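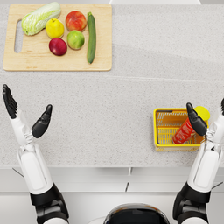 Kitchen robot runs paused at Hornel after gripping fault

If you were wondering why the Wednesday demo got called off, I can finally tell you, because I've spent most of the week on it. We've paused all the two-armed kitchen work at Hornel, simulated and real, while we sort out a fault in the way the right hand lets go of things. Or doesn't let go of them, I should say.

Nobody was hurt and nothing got broken apart from one jar, but it's a safety matter all the same and we're treating it as one.

The kitchen task is the one most of you have seen on the big screen by the kettle: fruit and veg on a chopping board, a yellow basket on the worktop, a red can with a yellow cap, and the robot has to sort things out between them. We run it in the Zosero simulator first, thousands of times over, and only then move it across to the real pair of arms in the back lab. It had been going really well! The April batch was 3213 runs, our biggest yet, and I was all ready to write you a cheerful post about the cucumber (long, bendy, horrible to pick up, and we'd nearly cracked it).

Then on the real arms the right hand closed on a jar, got the command to open, and carried on squeezing. The force limit should have cut in after 300 milliseconds. It didn't, and the jar went. I was at the desk with the stop button and hit it, and both arms froze where they were, so that part worked exactly as it should. I did need a cup of tea afterwards.

We went back through the simulated runs that evening and found the same thing hiding in there. In 2 of them the thumb stayed shut after the release command, and our scoring script had marked both as passes as the item had ended up in the right place. So the warning was sitting in the logs the whole time, and we'd have spotted it if the script had been looking at the hand as well as the shopping. That one's on us, and I wrote half of that script, so I'm not pointing at anyone else.

As far as we can tell, the trouble starts when the left and right hands are sent commands at almost the same moment. The hand controller, Pleverex, keeps a little queue, and under that sort of load the release for the right hand can get dropped while the grip command before it stays live. The force limit reads from the same queue (yes, I know) so it goes quiet too. We've told Ngui, who supply the hands, and sent them the logs. They've been quick to reply and they've managed to get the same fault on their own bench, which cheered me up more than it probably should have.

For now the back lab arms are switched off at the wall and there's a tag on the plug. Please leave it there, even if you only want to move them out of the way. Come and find me first. The simulator is still fine to use for one-handed tasks, but don't start any two-handed jobs, and don't copy any hand settings out of the April batch.

Before we switch back on, the force limit is getting its own separate line that doesn't go anywhere near the queue, and the scoring script will fail any run where a hand is still closed after it's been told to open. Then we'll do 2000 fresh simulated runs with both hands deliberately kept busy. If even one sticks, we stay off.

I don't have a date for the demo yet. The visitors have been very nice about it and are happy to wait. If you've ever seen the right hand hang on a bit too long, in any task, however long ago, drop me a note with whatever you remember. Even just the time of day would help me find the log.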